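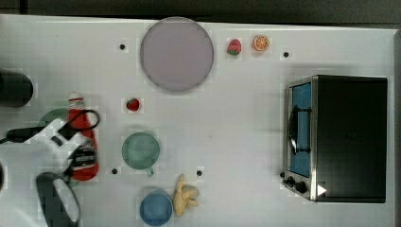 Ultevau – Set Safety Walk, Stage and Backlot
Completed by Ruth Montoya, production safety, before the second schedule
Last updated 5/25/25

Hello everybody, and thank you for being patient with me while I wrote this up. I know most of you only want the marks, so they are next to each item, with my comments underneath for those who like to read with their coffee. OK means carry on as you are. FIX means it has to be put right before cameras roll. WATCH means I'd like the department head to keep an eye on it through the week.

1. Fire exits and lanes
North door: OK
South door: FIX
The south door opens fine, but the flats for the train compartment are leaning across the last few feet of the lane, and I had to turn sideways to get by (I am not a large woman!). Please move them to the Stiltirby side of the stage, where there is plenty of wall. The painted line on the floor is the lane, all of it, even on days when we're short of room.

2. Extinguishers
Stage: OK
Wardrobe: OK
Generator truck: FIX
We have 7 on the stage and I put my hands on every one. The tags are current and the pins are in. The one on the generator truck has a gauge sitting in the red, so that needs swapping on Monday, and the truck doesn't run until it is.

3. Power and cable
Distribution boxes: OK
Cable runs: WATCH
Very tidy work from the electrical crew, and I told them so. We are carrying 288 amps at the busiest point of the ballroom setup, which is inside what the feed is rated for, but please talk to me before adding another big lamp for the night look. Cable mats are down at both crossings. The one by the makeup door keeps creeping toward the wall as people walk on it, so whoever goes by, nudge it back and tape it again.

4. Ladders, platforms and the camera crane
Ladders: OK
Balcony platform: FIX
Crane: OK
The balcony has a toe board on three sides and nothing on the fourth, where our lead actor is supposed to lean out and shout at her brother. I understand the rail was taken off for the reverse angle – that's fine for the shot, but it goes back on between setups, and she wears the harness for rehearsals too. Eugeniusz Grabowska from grip has promised me a removable rail with proper pins. I have seen the drawing and like it very much.

5. Props and set dressing

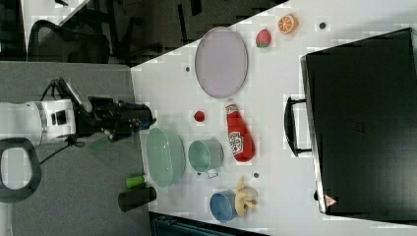

Breakaway glass: OK
Prop weapons: OK
Practical candles: WATCH
The breakaway bottles are boxed apart from the real ones and both boxes are labeled in big letters, so thank you, props. The weapons for the station fight are all rubber or wood, they lock up in the Masson cabinet at night, and the sign-out sheet had no gaps in it when I looked. As for the candles, the director would love real flames along the whole staircase. I have said yes to the bottom four steps, with a fire watch standing by, and battery ones above that. The skirts in that dance are very wide and I would rather have an argument with him now than an accident later.

6. Smoke and haze
Machine: OK
Ventilation: WATCH
Only the fluid already on the approved list, please. Doors open for ten minutes after every long take. Anyone with asthma should let me or the first assistant know, quietly is fine, and we will find you a spot outside with a monitor.

7. Crowd day, backlot
Headcount plan: OK
Water and shade: FIX
The wedding procession is the big one. The backlot is cleared for 1,986 people and our call sheet comes in comfortably under that, even with the drummers. What we don't have is enough shade. Two more canopies are coming from Ziltlow and I'd like a third near the horses' end, along with a water table that isn't a ten-minute walk from where people are standing in full costume. The medical tent moves closer to the gate so that the ambulance doesn't have to cross the track.

8. Hours and rest
Turnaround: WATCH
I know, I know, this one comes up every time. Three of the dancers were called back early last week and two drivers worked past their limit. Please plan the night block with the real wrap time in mind, the one we all know is coming – not the one printed on the sheet.

I'll walk the FIX items again on Monday at 6:30 in the morning, starting at the south door. Department heads, please meet me there or send someone who can sign. I'll bring the doughnuts.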